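Thursday, late

Back at the bench at 8 after supper, with the intention of sorting the cables and nothing else. Mirta Escobar has asked twice for the spare leads from the Zevik job, and I could not say with any confidence which ones they were. The rule for the evening was the same as last February: each cable identified, coiled, tied and labelled before the next is touched. 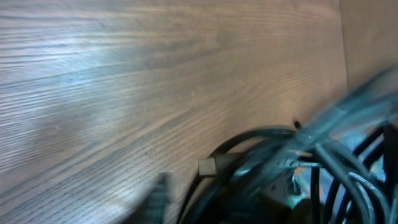
Black cables, one pale connector showing.

Black on black is the whole difficulty. The thick ones and the thin ones separate readily enough by feel, but within each group there is little to go on apart from the ends. I work from the connector backwards, feeding the free end out through the loops. Pulling only tightens whatever is underneath. Delia Rivadeneira winds hers over the elbow, which puts a twist in every turn and shows up as kinks within the month. I use over-under, with a coil the width of my hand, and fix it with a strip of the Riedl tape folded back on itself at the end so that it can be found again.
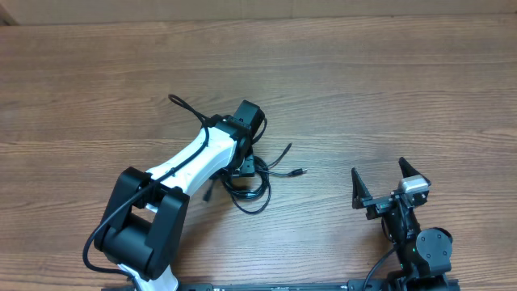 Bench surface

Oiled last winter with the Flasach hard oil, two coats, rubbed back between them. I still think one coat would have done. The grain runs lengthways, so crumbs and bits of wire come off best with the brush drawn the same way. Across the grain the brush skips and leaves a line of dust. I have stopped using the damp cloth for routine cleaning and keep it for spills.

Clearing order also matters more than I allowed for in earlier entries. Leads first, then tape and ties, then the brush. 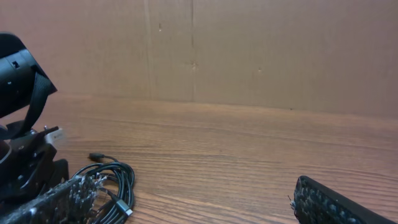
Plerngate sent the price for proper back panels: 800, delivery extra. I have put the letter in the drawer. Cardboard is dull and has no strength to speak of, but it stops small parts going over the far edge and can be replaced in an evening. The present lot has a few small dark marks on it and a plain vertical seam where two panels meet, and I can live with both. If the joint ever opens I shall run tape down it. A lap of 50 mm would be ample, and the tape is already in the house.

Labels next. The old ones were paper and the ink had gone brown on half of them. The new ones are cloth, written in pencil, wrapped once near the plug with the writing facing outwards. Length first, then type, then the date tested. Anything untested gets a blank label, so that it is at least obvious.

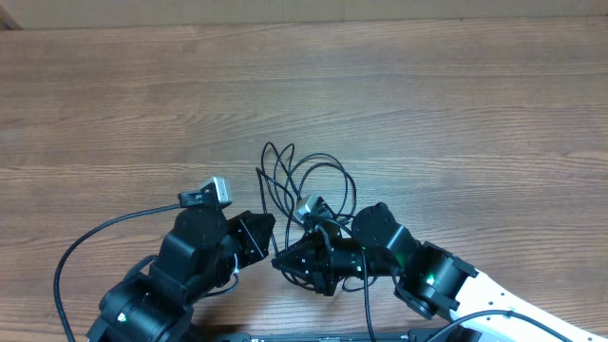 Pencil rubs off a little with handling, but it can be corrected, and ink on cloth cannot. I tried both on an offcut before deciding. Mirta would prefer a numbering scheme with a list kept separately - she had one at her last place with over 2,000 entries - but a list has to be kept up and I know my habits.

Stopped at the thin leads. Tie strips are running low, so another packet is wanted before Mirta calls round. Also to do: look out the Zevik delivery note and check the lengths against it.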